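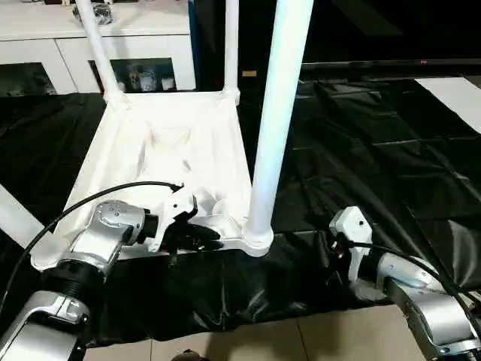 Weißer Kunststoffstuhl auf schwarzer Folie, Beine nach oben

Prüfprotokoll Sitzmöbel, Standort Jallstead
Prüfdatum: 10. Dezember 2025
Inventarnummer: 3349
Prüfgrundlage: Hausanweisung Plostley, Abschnitt 9

1. Untergrund abgedeckt - erfüllt
Bemerkung: Die Folie ist vor der nächsten Prüfung glatt auszulegen.

2. Sitzfläche ohne Risse und scharfe Kanten - erfüllt
Bemerkung: Flache Gebrauchsspuren sind zulässig.

3. Beine fest mit dem Sitz verbunden - mit Auflage
Bemerkung: An einem Bein wurde geringes Spiel festgestellt. Nachprüfung innerhalb von 29 Tagen.

4. Unterseite und Verrippung
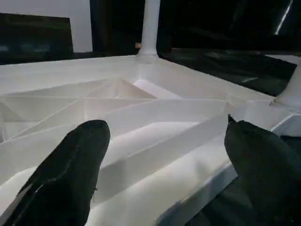 Die Rippen sind auf Haarrisse zu prüfen, insbesondere an den Beinansätzen. Rückstände in den Vertiefungen sind vor der Bewertung zu entfernen. Ergebnis: erfüllt.

5. Kippsicherheit auf ebenem Boden - nicht geprüft
Bemerkung: Die Prüfung erfolgt nach Erledigung der Auflage aus Punkt 3.

6. Prüfplakette angebracht - offen

Gesamtergebnis: Freigabe zurückgestellt. Der Stuhl verbleibt bis zur Nachprüfung im Sperrlager Tromadthorpe. Die nächste Regelprüfung ist für Juni vorgesehen.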